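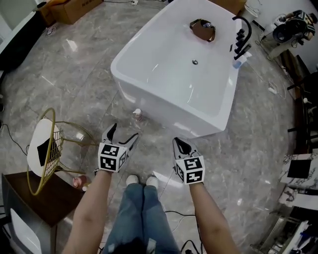

A customer wrote to us in July that she had cleaned her new white tub every evening for a month with a scouring powder and could not understand why the floor of it had begun to look gray. Inquiries of this kind reach the Tramness service desk often, and the answers below have been collected from our replies. They apply to freestanding tubs in the Dolo range and to the Noh rim-mounted faucet. Customers who own a tub by another maker should follow that maker's instructions where they differ from ours.

DAILY CARE

How should a white tub be cleaned from day to day?

Rinse the tub with warm water after each use and wipe it with a soft cloth. Once a week, wash the basin and the rim with a few drops of mild dish soap, rinse again, and dry. Pay attention to the lower corners of rectangular models, where soap film tends to collect.

Scouring powders, steel wool and the rough side of a kitchen sponge should never be used. They leave fine scratches that hold dirt, and the surface will appear gray or dull even after washing.

May I use bleach?

A brief application of diluted household bleach will not harm the surface if it is rinsed away promptly. Bleach should not be left standing in the tub, and it must never be mixed with any other cleaner. We do not recommend it near the drain or the faucet.

How is the drain kept bright?

Chrome drains require only soap, water and a dry cloth. Where hard water has left a white ring, lay a cloth dampened with equal parts white vinegar and water over the drain for ten minutes, then rinse well. Do not scrape the ring with a blade.

My tub already has fine scratches. Can they be removed?

Light scratches can usually be polished out. Wet the area, rub it gently in small circles with 3000 grit paper, and finish with a non-abrasive polish suited to the surface. Coarser papers, including 500 grit, are reserved for our repair technicians. Scratches that can be felt with a fingernail should be reported to the service desk before any work is attempted.

THE FAUCET

What care does a black faucet need?

Black finishes show water spots sooner than chrome does. Wipe the spout and each lever with a damp cloth and dry them at once. Vinegar, lime remover and glass cleaner are not suitable for the Noh in black, and damage caused by them is excluded from the finish warranty.

A curved gooseneck spout, such as the one on the rim of the tub at the top of this page, should be wiped along its underside as well. Drops gather there after the water is shut off.

May bottles be kept on the rim beside the faucet?

They may, although the base of any bottle should be dry before it is set down. Colored shampoos and bath oils can leave a ring if they are allowed to sit under a bottle for several days. Should a ring form, wash it with dish soap and warm water. Hair dye and nail polish remover must be kept away from the tub altogether.

One of my levers has become stiff. What should I do?

Turn off both supply valves and open every lever to release the pressure. Move the stiff lever gently through its full travel several times. If it does not free itself, contact us and ask for service kit 419, which contains the washers and the grease for one Noh faucet. Household oils and sprays should not be applied.

The water does not run evenly. Is the faucet defective?

In most cases the aerator at the tip of the spout has caught grit from the supply pipes, especially during the first weeks after installation. Unscrew it by hand, rinse it, and replace it. If the flow is still weak, verify that the supply valves are fully open.

OPENINGS IN THE TUB WALL

Can an opening be cut in the wall of a tub after purchase?

We advise against it. An opening made on site is difficult to finish cleanly, and a ragged edge may continue to crack under the weight of water. Any cutting by a party other than a Tramness technician ends the warranty on the tub body. Customers who require an overflow or an additional fitting in a particular place should request it when ordering.

How should an opening be covered until the fitting is installed?

A piece of clean cardboard, taped on the outside, is sufficient to keep dust and fingers away from the edge. It offers no protection against water. A tub with an uncovered or temporarily covered opening must not be filled above the lowest point of that opening.

FLOORS AND FURNITURE

Is a marble-tiled floor suitable for a freestanding tub?

Yes, provided that the tiles are fully bedded and the floor beneath them can carry the load of a filled tub and a bather. A contractor should confirm this before delivery. Polished stone becomes slippery when wet, and a washable mat with a non-slip backing should be placed where the bather steps out.

Marble is also easily marked by acids. When vinegar is used on the drain, apply it from inside the tub and wipe up any drops on the floor at once.

How far should furniture stand from the tub?

Leave enough room on every side to pass a mop. Wooden cabinets should stand clear of splashes, and their lower edges should be dried whenever the floor has been wet. Metal chairs are best fitted with felt or rubber feet, both to protect the tile and to keep the legs out of standing water. Towels and clothing left on a chair next to the tub will take up moisture from the air, and a closed shelf is preferable.

May power strips and extension cords be used near the tub?

No. Power strips, plugs and loose cords must be kept well away from any tub that is connected to water. This applies equally to lamps, speakers, chargers and hair dryers. Outlets in a bathroom must have ground-fault protection and should be installed by a licensed electrician. Cords across the floor are also a tripping hazard for a person carrying a load or stepping over the rim.

Where should soaps and cleaners be stored?

Pump bottles and small containers may stand on the floor while the tub is being cleaned and should be put away afterward. Store cleaners in a latched cabinet in any home with children.

FILLING AND HOT WATER

Will my water heater be adequate?

The largest Dolo model is best served by a heater of 80 gallons. Smaller heaters will serve the compact models, and a plumber can advise on the capacity of an existing system. The temperature should be tested by hand before anyone enters the tub.

May bath salts and oils be used?

Both are permitted. Dissolve salts fully under running water so that no grains lie on the tub floor, and rinse the tub after draining. Oils make the floor of the tub slippery for the next bather.

SERVICE AND CLAIMS

What is needed to file a claim?

Please provide the order number, the model name and a short statement of what was noticed and when. A list of the cleaning products used in the household is helpful in all claims concerning the surface. Claims for repairs exceeding $500 require an inspection before work is approved.

Where can spare parts be collected?

Washers, aerators, drain covers and service kits are held at the Mastberg showroom and may be collected at the parts counter from 9 a.m. to 4 p.m. on working days. Tub bodies and complete faucets are delivered only. Parts for discontinued Dolo models are ordered on request, and the counter staff will confirm the waiting time.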